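Ticket 541 - left arm drifts during hand-over-hand teach, cloth task
Status: open, waiting on customer
Opened by: Aliki Rallis
Product: Siletti teleop kit, two arms, Zeka recorder

Setup first. Two followers on one table, two leader arms in front of me, grippers both stock. Task is fold the cloth in half, then half again. Teaching by remote, no scripted moves. Worked fine through March, started going wrong in April after we moved to the new Hendach build.

Problem: left follower lags the leader and then catches up in one jump. Mostly when I rotate the wrist and close the fingers at the same time. If I only do one of those it tracks ok. Recorder saves the jump as part of the demo so the policy learns it too, which makes the whole episode garbage. Have thrown out 23 demos this way.

Tried so far:
- restarted recorder, no change
- swapped the USB cables left/right, problem stays with left follower
- re-zeroed both leaders, better for maybe three episodes then back
- turned off the preview windows on the laptop, no change
- dropped the speed scale to half. jump is smaller but still there
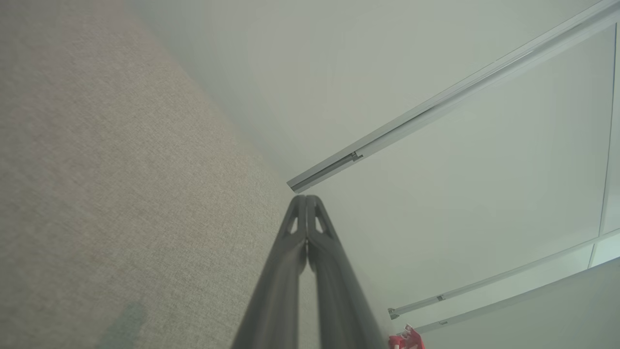
Log says "joint target stale" on wrist roll, left side only, always joint 5. Timestamps are 143 ms apart when it happens, should be nowhere near that. Right side never shows it. I dont see any torque warning or overheat flag, just the stale message and then normal again.

Also the gripper value. Leader trigger fully squeezed reads 0.04 and not 0. Not sure if related, mentioning it anyway.

Update, 10:40
Did the hand guiding test from the manual page (motors off, move the follower by hand, watch the numbers). Joint 5 reads smooth the whole way round. So encoder is probly fine? Did it twice. Cable at the wrist has a bit of play but wiggling it did nothing to the readings.

Update, 11:25
Ran the cloth task again with only the left arm enabled. No jump in ten episodes. Enabled right, jump came back on the second one. So it needs both arms running. That points at the bus or the laptop, to me. Both followers are on the same hub - they were before April too though.

Update, 2:15 pm
Moved left follower to its own port straight on the laptop. Better, still not gone. Stale message went from every other episode to one in six or so. Keeping it like this for now so I can get some usable demos in before the training run tonight. Need 200 clean ones and I am well short.

Questions for you:
1. did the new build change how the two arms get polled? release notes dont say
2. can I drop back to the old one without losing the calibration files
3. is there a way to make the recorder flag an episode that has a stale target in it, so I dont have to scrub through every one by hand
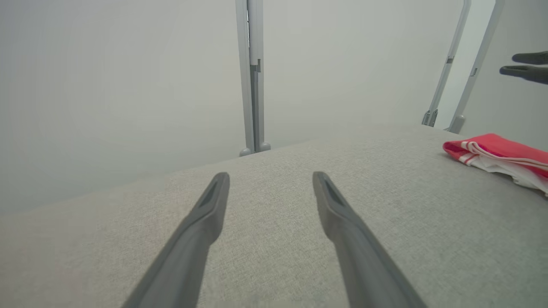 Roxana Huamán: Yes to 1, sorry, it should have been in the notes. The new build reads both followers in one loop and waits for the slower one. If the right arm is late answering, the left gets an old target, then the next good one lands as a jump. Left goes first in the loop so you only see it there. For 2, copy the calibration folder out before you downgrade, then copy it back. File format is the same. For 3, there's a setting called drop_stale in the recorder config. Set it to mark, not delete, until you trust it. Can you send the full log from the two-arm run? And leave the 0.04 alone for now, it's inside the dead band.

Update, 3:50 pm
Folder copied, old build is on. Log attached. drop_stale set to mark. Will run a batch both arms and report back. Left is staying on its own port.

Related tickets
Leader arm trigger does not return to zero
Triệu mount: follower slips during hand guiding
Zeka recorder: episodes saved out of order
How to replay one demo on a single arm
Two followers on one hub, known limits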